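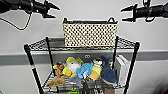 Visit to the Vikmont wire works, Giltside

Posted Sep 27, 2024

The Vikmont works at Giltside makes welded wire shelving, baskets and trolleys for shops, kitchens and stores. Visits are arranged a few times a year for people who buy or specify the products, and this one covered the wire shop, the welding bays, the coating line and the test room. The tour was led by Covadonga Casado, production engineer, and took most of the morning. The office block and the dispatch yard were not included.

The notes follow the order of the process. Safety shoes are needed and are not lent out. Hearing protection is handed over at the door of the wire shop and collected again after welding.

Wire receipt and straightening

Wire arrives in coils of low-carbon steel, already drawn to size. Each coil has a tag giving cast number, diameter and tensile strength, and the tag stays with the coil until the last length has been cut. A short piece is taken from the outer end and measured in two directions at right angles. A coil that is oval beyond the limit goes back to the supplier. Surface rust is less of a concern than drawing lubricant, which is hard to wash off and shows up later as pinholes in the coating.

From the payoff stand the wire passes through two sets of rollers and then a rotating straightener. The straightener is set by ear and by rolling a cut length across a surface plate. A length that rocks is rejected. Settings are written on a card at the machine with the coil number, but the operators treat the card as a starting point. Two coils of the same grade from the same mill can need different settings, and there was some discussion in our group about whether this could be predicted from the tensile figure. Ms Casado's view was that it could be for thick wire and could not for thin.

Cut length tolerance is tighter on the cross wires than on the long wires. A long wire that is slightly over can be trimmed after welding. An uneven row of cross wires shows along the front edge of the shelf and cannot be put right without cutting the rim away.

Welding

Shelf mats are made on multi-head resistance welders. The long wires lie in grooves in a copper-faced bed and the cross wires drop from a hopper. Every crossing is welded in one or two strokes, the second stroke being used on wide mats where the supply would otherwise be overloaded. Crossings near the transformer get more current than those further off, so the heads are balanced by adjusting pressure. Electrode faces are dressed at the start of each shift and at the mid-shift break.

Rims are bent separately and closed with a butt weld, always on a long side and never at a corner. The flash is taken off on a belt. The rim is then joined to the mat in a fixture which also holds the corner collars. On the Sirko range, the firm's standard post-mounted shelf, the collar is a tapered sleeve that grips a split clip on the post. The taper has to be square to the mat or the shelf will sit low at one corner, and the usual cause of a tilted shelf in service is a clip seated in the wrong groove, with collar error well behind.

Weld strength is checked by pulling a sample crossing apart in a hand-operated tester. An acceptable weld tears a slug out of one wire. A weld that parts cleanly at the interface fails, whatever the load reading. I asked whether set-down (the amount by which one wire sinks into the other) is measured as well. It is measured on first-off mats and after any electrode change, but not otherwise.

Cleaning and coating

This part of the works was the main interest for me, as we have had several sets of black-coated shelving flake at the crossings in a damp store room.

Mats hang from a moving overhead conveyor and pass through a spray washer with 6 stages: two alkaline cleans, a rinse, a conversion coat, a second rinse and a final rinse in deionised water. The drying oven follows directly. The washer was supplied by Faltier and has been altered on site, mainly by moving spray nozzles so that the underside of each crossing is reached. Wire goods are awkward in this respect. Most of the surface is easy to wet, but the small wedge-shaped gap beside each weld holds liquid, and any cleaner trapped there will come out under the film during curing.

Powder is applied in a booth with fixed guns on both sides and a manual touch-up station after them. The difficulty at this stage is the field effect at inside corners, where charged powder is drawn to the nearest edge and leaves the recess thin. Voltage is turned down and the guns are set further away than they would be for flat sheet. Transfer efficiency on open wire is poor in any case, and most of the powder sprayed passes straight through the mat. It is recovered through a cyclone, sieved and blended with fresh powder. Black is run for long periods without a change. White and grey are grouped together in the second half of the week to limit cleaning of the booth.

Film thickness on round wire cannot be read reliably with a normal flat probe. The works uses a grooved probe matched to the wire diameter. The target on the day was 76 microns on plain lengths of wire. A lower minimum of 45 microns is accepted beside the welds, and our flaking shelves, which came from another maker, had not been specified at that point at all. I would suggest that anyone writing a purchase specification states both values and says where each is to be measured.

Test room

Three tests were shown. The first is a static load test, in which a shelf is mounted on four posts and loaded evenly with steel plates, and the deflection is read at mid-span on the front rim. The second is a rolling test for trolleys, run on a drum with raised strips. Castor stems work loose long before any weld fails, and the threaded stem is now fitted with a locking patch for that reason. Owners of older trolleys should check the stems with a spanner when the wheels are cleaned.

The third is a salt spray cabinet. Panels with a scribed line are used for the powder supplier's records, but the works also puts in whole crossings sawn from production mats. The set on view had completed 228 hours. Staining was present on the sawn ends, as would be expected of bare steel, and two crossings had a faint brown line at the weld. These were from a trial with a shortened rinse, and the trial has been dropped.

Questions raised by the group

Mixed finishes: coated shelves may be fitted to chrome-plated posts, but the clips should be changed for the coated-shelf type, which is slightly thinner to allow for the film inside the collar.

Repair: touch-up paint is sold but is meant for transport scratches. It will not hold on a corroded weld unless the loose film is removed and the steel is abraded first.

Cleaning: neutral detergent and a soft brush. Chlorine-based products should be rinsed off with plain water.

Part shelves: the works will cut a shelf to a non-standard depth before coating. Cutting on site leaves bare ends and is not covered by the guarantee.

Access and practical points

Parking is by the north gate. The bus from Giltside station stops on the main road, and the footpath from there has no lighting. Photography is allowed in the test room and the showroom only. The next round of visits is planned for June, and places are requested through the sales office with the name of the company and the range being bought.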